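12th December
Glue notebook, bench 2. Hide glue batches, continued from October

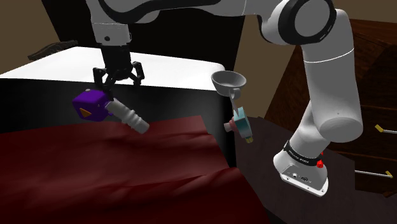

Colette Tanguy wrote back overnight about the October results. She thinks the weak joints come from the glue being cooked too long, and that the soak has little to do with it. Her words were: "Check how many times that pot has been reheated before you blame the beads." Fair point. We did not keep a count in October, so there is no way to tell now.

Starting a count today. Each reheat gets a pencil stroke on the lid tape, and the pot gets thrown out after the fifth.

Batch A. Tramier beads, soaked overnight in cold water, two parts water to one of glue by weight. Swelled evenly, no hard centres when cut with a knife. Heated in the water bath with the lid on. It ran off the brush in a thin string that broke into drops near the end, slightly thinner than I like for edge joints. Left the lid off for 10 minutes and it came right.

Batch B. Fammont flakes, same ratio, same soak. The flakes take up water faster but clump if you tip them in all at once. Needs a stir in the first minute or so, then leave alone. Smell stronger than A. A skin formed on top whenever the lid was off, lifted it out with a stick and did not stir it back in.

Test pieces are beech offcuts, planed this morning and glued the same hour. Rubbed joints, no clamps, 5 pairs from each batch. Marked A1 to A5 and B1 to B5 on the end grain in pencil. B3 was knocked while setting and I pushed it back, so ignore whatever it does.

The room was cold when we started. I had warmed the A pieces on the radiator but forgot the first two B pieces, and B1 gelled before I had finished rubbing it. I would expect it to fail early. Could have done it again but we were short of planed stock.

Breaking load of the October pieces, for reference, same rig and same size of joint:
Best piece 354 kg
Worst piece 305 kg
The worst one broke cleanly along the glue line. The best one tore wood out of both faces. That gap is bigger than I would accept for chair work, though any of them would do for a drawer front.

Yannick Mallet wants to try a pinch of salt in the next batch to slow the gel. I have used urea for that before and it works, but too much leaves the joint soft in damp weather. Salt I have no experience of. Agreed to do one small pot of each, after these are broken, so that we change one thing at a time.

Also owed: the Hosseinzadeh chair. Two back rails loose, old glue has gone to powder in the mortices. Warm water and a stiff brush got most of it out. One tenon is undersized and wants a shaving let in on the show side, grain running the same way. Do not glue this up with either test batch, use the fresh pot.

Thermometer in the water bath reads two degrees higher than the Deson one held beside it. Do not know which is right. Using the Deson for everything until we can check both in boiling water.

To do
Leave A and B pieces until Monday, then break
Order more beads, the bag is nearly down to dust
New brush for the small pot – the ferrule on the old one is rusting and has stained the glue
Wash pot B tonight, before it sets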